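4. Evaluation of the Setport Tabletop Kit on Block Sorting

Hnat Horobets and Tatu Simiyu
December

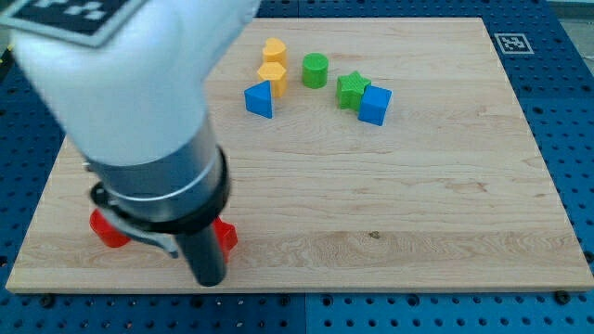
Figure 3. Workspace during a sorting trial, with the arm over two red pieces at the near left of the board. Blue, green and yellow blocks stand at the far side.

4.1 Scope of the review

The Setport kit is sold as a complete station for small-part handling. The supplier, Avum, ships a mounting surface, a set of printed markers and a software package named Nivura, which handles calibration, grasp planning and logging. The arm is bought separately. We reviewed the kit as a buyer would receive it, using the default settings except where noted, and did not ask the supplier to tune the installation.

The question was a narrow one: whether a lab with no robotics staff can set up the station and obtain repeatable picks on simple shapes. Speed was recorded but was not used to rank the results.

4.2 Setup

The wooden board was placed on a blue perforated surface, whose hole grid allows the layout to be restored after cleaning or transport. Square black-and-white markers give the software its reference. Nivura asks the operator to confirm each marker on screen before it computes the workspace frame. On our first attempt this step was rejected and had to be repeated; the log listed only a general calibration fault. The second attempt passed.

Setup took 46 minutes from opening the software to the first accepted calibration. The manual gives the steps in the correct order, but the section on tool offset refers to a menu that has since been renamed. A reader who follows the text literally will stop there.

4.3 Task and procedure

Each trial began with colored blocks placed on the board. The shapes included a cube, a cylinder, a star, a heart, and triangular and hexagonal prisms. The operator selected a target color, and the system was required to move every piece of that color to a marked drop position. We ran 20 trials. The layout was changed between trials, and no layout was used twice.

A trial was scored as complete if all target pieces reached the drop position without operator input. Contact with a non-target block was logged separately and did not by itself end the trial.

4.4 Results

The system completed 11 of the 20 trials. Most of the remaining trials ended in a missed grasp after the target had been identified correctly. Color selection was reliable under our lighting, and we logged no pick of the wrong color. Star and heart shapes caused more missed grasps than the cube -- the planner appears to treat each piece as a plain box and does not use its outline.

Spacing also mattered. When blocks stood close together, the planner often chose an approach that brought the tool against a neighboring piece. Nivura has a clearance setting for this case, but it applies to the whole board and cannot be set for a single region. Raising it made the system skip pieces that it had previously picked.

Recovery after a missed grasp was weak. The software retries from the same approach direction 2 times and then halts. A change of direction between retries would be a modest revision and was the first item in our report to the supplier.

4.5 Comparison with the earlier station

The Ahuja station reviewed in Section 3 needed more manual measurement and had no marker-based calibration. Its logs were clearer, however, and each fault was tied to a specific motion. For teaching use we consider the Setport kit the easier of the two to install. For work in which failures must be traced, its logging is not yet adequate.

Related items
Section 3. The Ahuja station: installation and fault logs
Tool offset procedures for small arms
Notes on marker placement for tabletop work

Contact the authors | Copyright the authors | Back to top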